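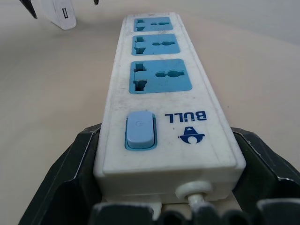
Marcelle Chevalier told us that the worst part of her desk was always the power strip: it slid away whenever she reached for a plug, it gathered every crumb in the room, and she could never remember which cord belonged to the lamp and which to the printer. She asked whether anybody ever came around to help with that sort of thing, and whether they might need a hand themselves. Well, yes to both, Marcelle! We would love some more hands, and that is why we are putting out this call.

Nido is looking for people to join our Tidy Desk sessions this summer. We are a small home-organizing workshop on the second floor of the old Szűcs building (the bell sticks, so press it hard and give it a moment), and we spend our days on the parts of a home or office that most folks would like to forget: the cords, the chargers, the drawers of adapters that fit something, once. We are writing a plain household guide to sorting out a work table, and we want to watch ordinary people do it their own way before we finish the chapters.

What you would be doing

You'd come in and sit at a table with a power strip, some everyday plugs and cords, and whatever you think belongs on a desk. We'll ask you to set it up the way you would at home. Maybe you like the strip out on the tabletop with the switch close to your hand. Maybe you can't stand the sight of it and want it off to the back. Both are welcome, and so is changing your mind halfway through, which I do every single time. After that we'll have you put labels on the cords, wipe everything down, pack it all away in a box, and tell us what annoyed you.

The wiping gets its own little part of the session. White plastic shows every smudge and scuff, and we would like to hear what you use on it at home. The strips you clean will be unplugged from the wall, and we ask that you keep them that way until one of us says otherwise. Dry cloths are on the shelf by the window.

Each person comes for 2 visits, and each visit runs 3 hours with a good long break in the middle. There is coffee, there is tea, and there is usually something baked, though I won't promise what. We have room for 9 people in this group.

Who we'd like to hear from

Anyone over eighteen, really. You don't have to be neat. We would be especially happy to meet people who share a desk with somebody else, people who work at the kitchen table and have to clear it before supper, and people who have trouble gripping small plugs or pressing stiff switches, as our last group had very little to say on that and we missed it. If you use a chair of your own or need the table at a different height, tell us ahead of time and we'll get it ready.

You should be comfortable talking while you work, or at least grumbling out loud. Reading glasses are a good idea for the labels, which are small. We've asked Drolton, who print them for us, for a bigger size, and they say they're working on it.

What you get

Every participant receives a payment of 343 dollars after the second visit, plus bus fare both ways. You'll also get a set of labels and cord ties to take home, and a copy of the guide when it comes out in December. If you'd like your name in the back of it, we'll gladly put you there.

How to sign up

Drop a note through the door at Nido, or leave one at the front counter of Altell downstairs, who kindly hold our mail. Tell us your name, how to reach you, which part of the day suits you best, and a few lines about the desk or table you use most. A sketch is fine too. We read all of them, and we'll write back even if the group is full, so that you can be first in line for the next one.

Posted May 2026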